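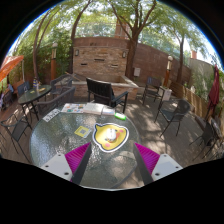 Patio table with the yellow duck and some reading material.

Lights over Cotport, is there any explanation left?

Posted by carine_skywatch, 4/28/19

I've been a doubter about UFOs my whole life, so please don't send me to a chat room full of abduction stories. I'm looking for a plain answer if there is one.

Back in February I was out on the back patio in Carine, looking toward Cotport, and saw a string of lights low over the ridge. They were orange and didn't blink. They moved left to right at the same speed for 2 minutes or so by the kitchen clock, then went out one after another, starting with the front one. No sound at all. My husband saw the last few and said "planes," and went back in.

I don't believe they were planes. There's no route over that ridge that I know of, and planes have a red and a green light and a flasher. I also don't believe they were visitors. If you'd crossed that much empty space, would you really spend the evening over Cotport? We don't even have a movie theater.

The Lightfoot group has a page where people send in sightings and they have 1,310 of them listed. I read a good chunk and it made me less sure of everything. Half of them say "it moved like nothing on earth" and then describe something moving like a balloon. Has anyone had a sighting properly explained, with proof? And is it worth sending mine in?

flarkutwood

Sky lanterns. Next.

OK, a bit more. Orange, silent, steady, all drifting the same way at the same speed, going out in the order they were let go. The fuel burns for a few minutes and the first one lit is the first one out. Somebody had a wedding or a birthday. Check which way the wind was blowing that night and I bet you it was left to right from where you stood.

I used to keep a notebook of every odd thing I saw in the sky. Got to 35 entries over the years. Most were planes coming straight at me with the landing lights on, a lot were Venus, and a few were satellites. There are two I never figured out and I put that down to me being bad at taking notes. "I can't explain it" only tells you about the person talking.

Night_Porch

Lanterns is a decent guess but I wouldn't hand it over as proven the way the post before mine does. Did you see them flicker? Lanterns usually do if you look long enough, and they tend to climb. You said low and level. I'd want to know about flares too, those are orange and hang in the air and can go out in order, although they mostly sink and don't travel much.

As for sending it in to Lightfoot, I did once and wouldn't bother again. The form asks you for the "shape of the craft" before it asks what time it was. That tells you what they're hoping for. I got an email back saying my case was "under review" and it has been under review ever since. I don't think they're crooks, I just think a list of 1,310 stories is a long list of stories. Putting another one on the end doesn't make the rest any better.

What would help is a second person in a different spot. If somebody over in Cotport saw the same lights on the same night and can say which direction they were looking, you can draw two lines on a map and get a distance. Without a distance you can't say how big they were or how fast, and neither can anyone else. Try the town message board and ask an open question, don't mention orange or a line or you'll get it repeated back to you.

Do it soon. I wrote mine up 24 hours after and then again the next year, and the two versions don't match. The second one is a lot more exciting.

carine_skywatch

Wind was from the left, I looked it up. I can't say I noticed any flicker, but I wasn't looking for it. I'll try the message board before I call it lanterns.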